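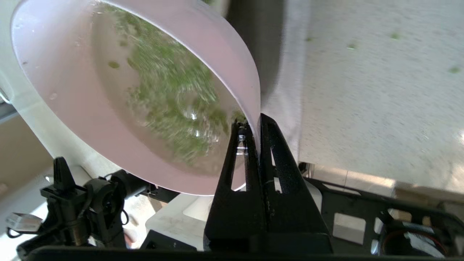
**Leonie Tarvak**
*Research Fellow, Household Water Study, Witbridge*

**Figure 3.** Leafy greens in a bowl of water.

### 2. Why I gave up on the meter readings

I started this project thinking the meters would do most of my work for me. We had 244 households signed up across Witbridge and Gukirard, the readings came in every night, and I figured I'd spend January drawing nice curves. Well! A meter tells you that water left the pipe. It has no idea if somebody was filling a kettle or a mop bucket, and those were the things I wanted to know.

So I switched to paper diaries (the Stasiv form, cut down to 2 pages after people complained, and they were right to). Each household kept one for 6 days. Food washing was the entry that surprised me most. People who rinse under a running tap wrote down "a minute," and people who use a bowl (Figure 3) wrote down "one bowl," and I had to find some fair way to put the two side by side. I ended up asking everyone to fill their usual bowl once and pour it into a measuring jug, which they seemed to enjoy more than the rest of the diary.

Grandinstead is a separate problem. Most homes there share a meter between neighbors, so I left them out of the totals and deal with them in Section 5, where the diaries are all I've got to go on.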